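Search this site
Search

Stop grading robots on the easy half of the table

Filed under: Opinion, Robot Learning
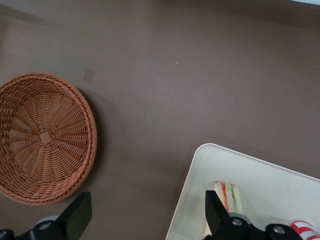 I've been chewing on the Hidangate results for a couple of weeks now, and I keep landing in the same grumpy place. The headline number is nice. I just don't think it measures what people are quoting it for.

Quick recap if you skipped the paper (no shame, the appendix is longer than the thing itself). The team trained one policy on 3,946 demos of ordinary meal-table chores, moving food and dishes between trays and baskets, then ran 513 test trials. Most of the trials came out well, and everybody cheered. I cheered too!

Then I went through the trial list. There are 19 layouts in the test set, and nearly all of them leave a big stretch of bare table between the thing you pick up and the place you put it. Of course that goes well – there's nothing to bump into. Give me the cramped layouts, the ones where a finger has to slide in next to a sandwich without flattening it while something tall is standing right beside it. Those got a single row in the table and one sentence of discussion.

And food is mean to robots. Bread squishes. A filling slips out sideways. A wrist camera loses half its view of the thing right when the fingers get close, so the last inch is pretty much a guess based on the inch before it. I'd happily read a whole paper about that inch.

What I liked a lot was the trimming experiment. They cut the training set down to 1,885 demos, keeping the ones where the operator slowed down and corrected a bad approach, and the smaller set held up fine. That's the result I'd put on the poster. We've all been hoarding smooth, perfect demos for years, and the messy ones seem to carry more of the lesson.

So my ask is pretty small. Report the tight layouts on their own, with their own score, and let it be ugly. I'd trust an ugly number more, and I'd know what to work on Monday-morning style, coffee in hand, before the arm's even powered up.

Related
Clerent's gripper pads, six months in
Why I quit averaging success rates
Danell and the trouble with shared benchmarks
Reading the Chantharasri dataset notes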